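Jelden Well Field Monitoring, progress report for April
Prepared for Vieira by Margus Lepik

Water levels were logged at all three observation wells through the month. The logger at the north well returned 2427 valid readings. A gap in the south well record was traced to a failed battery, replaced by Emil Zwahlen at the next site visit.

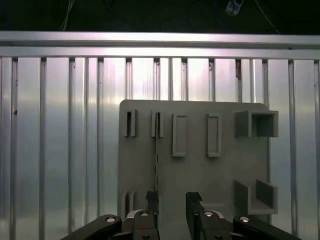
Nitrate sampling is behind schedule. Of the 60 bottles sent to the Mukitz laboratory, results for the second batch are outstanding. Horácio Falcão has asked for a delivery date. Spending on analysis remains within the approved 2000.

Next period: resurvey of casing elevations, revised contour map, draft of section 3 for comment.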